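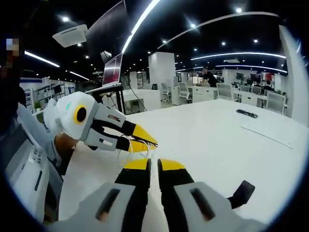
Section 4. Picking a spot and leveling the base

Before you plug in your Sonberg sewing machine, let's talk about where it's going to live. I've set up a lot of these (my own is on its third home now), and most of the grumbling I get by email comes down to the furniture and has nothing to do with the machine. You want a big flat surface with plenty of room to the left of the needle, where all your fabric piles up. A large white tabletop is my favorite, partly for the space and partly for the color, because dropped pins show up on it right away. Dark wood is pretty, but I've sat on too many pins to recommend it!

You'll need the four rubber feet from the small bag, the flat wrench, and a level. The level on your phone is fine.

1. Put the machine down with the handwheel on your right. Leave a hand's width between the back and the wall so the cord isn't pinched.

2. Tip the machine gently onto its back on a folded towel. Take the needle out first, please. I skipped that once and bent a brand new one.

3. Screw in the four feet by hand until they stop, then back each one off a full turn. That gives you some room to adjust later.

4. Stand the machine up again and set your level on the bed, first left to right, then front to back.

5. If one corner is low, turn that foot out with the wrench, a quarter turn at a time. Check the level after every turn. It's slow, I know.

6. Push down on each corner with your palm. If it rocks, go back to step 5.

Note: If you bought the Claslow extension table, leave it off for now. It has its own legs and they'll fool you into thinking the machine is level when it's hanging off the table. We'll put it on in Section 6.

Caution: Don't lift the machine by the extension table or the thread guide. Use the carry handle, and use both hands if you've got the metal bed, which is a good bit heavier than the plastic one.

Now for a quick test. Plug in, thread up with the sample spool, and sew a straight line on two layers of scrap cotton, starting slow and working up to full speed. The machine should hum and stay put. If it walks toward you, wipe the feet and the table with a damp cloth, let everything dry, and try again. Henok Admasu, who checked these steps for me, puts a square of shelf liner under his and swears by it. I tried it for a week and liked it too, though it does collect lint.

Still walking? Look at the table itself. Folding tables with a center hinge bounce at high speed, and no foot adjustment will fix that. Move the machine over one of the legs, or drop the speed slider to the middle.

Once it's steady, go on to Section 5, Winding your first bobbin.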